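Braided Line Care and Spooling – Frequently Asked Questions

Reading time: 3 min

How much backing do I need under braid?

Enough to bring the spool to within 1/8 inch of the lip once the braid is on. On a Pelta 20 that means filling the lower part of the spool with cheap nylon and finishing with 200 yards of braid. Tie the two with a double uni knot and trim both tags short.

Why does my braid slip on the spool?

Braid has almost no stretch and does not bite into bare metal. Under load the whole mass of line rotates and the drag seems to fail. Use a few turns of nylon first, or one wrap of electrical tape over the arbor knot.

How tight should the line go on?

Tighter than most people wind it. Run the line through a damp cloth held between thumb and finger and keep steady pressure the whole way. Loose braid digs into itself on the first good fish.

Can I spool up at home without a line winder?

Yes. Put the filler spool on a pencil, have a second person hold both ends, and let it turn freely. For a spinning reel, check for twist every 20 turns of the handle. If the slack line coils, flip the filler spool over.

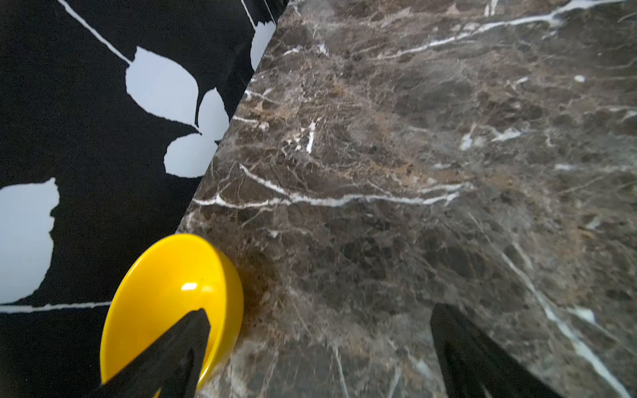
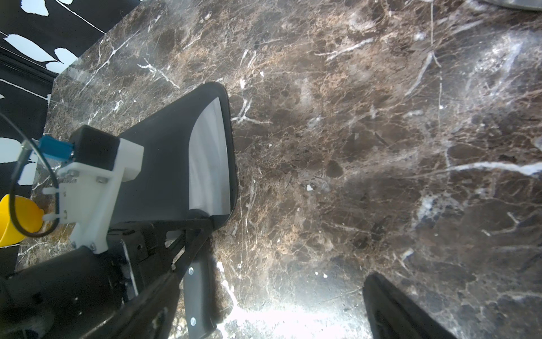
Veined brown stone with a black and white pattern beside it.
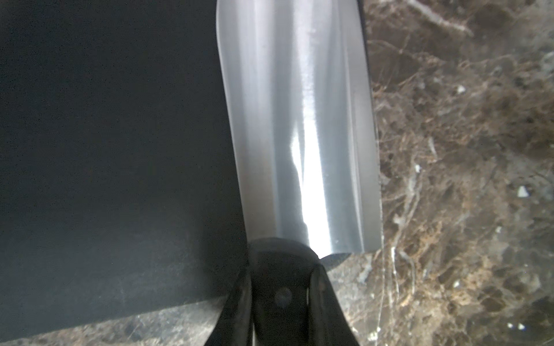
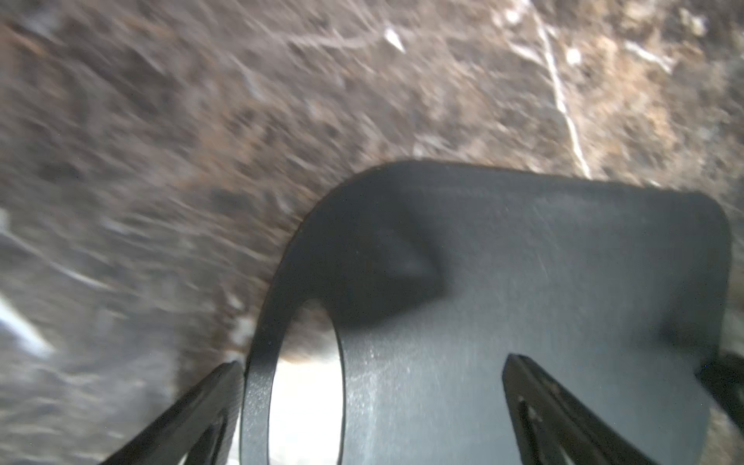

Does braid need to be rinsed?

After salt water, yes. Set the drag firm, rinse with a light spray of fresh water, then back the drag off and leave the reel to dry in the shade. Do not use a pressure nozzle – it drives salt past the seals.

When should I replace it?

Fading alone is cosmetic. Fuzz, flat spots and stiff sections are not. Cut back past the damage, and when less than half the braid is left, reverse it onto another spool so the unused end is on top. I do this every December. One batch of Irnari line on my old Brunet, a reel I bought in 1998, has been reversed twice.

Which knot for a leader?

FG for casting through the guides, double uni for everything else. Wet the knot before it is pulled down.

Last updated 2022-09-05

Comments

Hikimov: Does the tape leave glue on the spool? Mine did after one summer.

Florencio Llorente: It can. Rubbing alcohol takes it off. Nylon backing avoids the problem.

tidewater600: Reversed my line last night using two reels and a drill. Go slow with the drill.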